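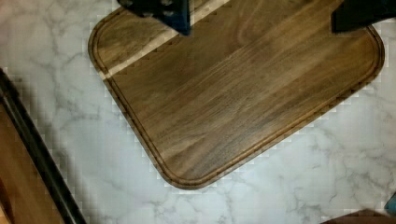

About Adeck

Adeck rents furnished kitchens by the day and by the week. Our customers are small food makers, cooking teachers and people whose own kitchen is being rebuilt. We have two sites, Brennan and Watus, and the office is at Brennan.

We started with one kitchen at Brennan, behind what used to be a shoe repair shop. The first bookings came from a jam maker who needed more counter space in October. The shop closed later and we took over the front half as well, so Brennan now has three kitchens and a small storage room with lockers.

Watus is the newer site. It has 672 square feet on the ground floor, a loading door on the alley side and two parking spaces. Most of the teaching happens there.

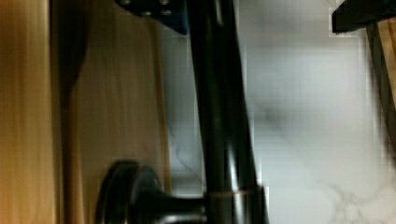 Every rental includes pots, knives, boards, towels, dish soap and trash pickup. Gas and water are in the price. You bring your own ingredients and any special pans. Please leave the counters wiped down and the dishwasher running when you go.

Bookings and payments go through Redirar, our online calendar. You can change a date up to two days ahead at no charge. Weekly renters get a door code and can come in early or stay late.

Both sites are closed on 18th August for the yearly deep cleaning. The office answers email that day, but the phone is off.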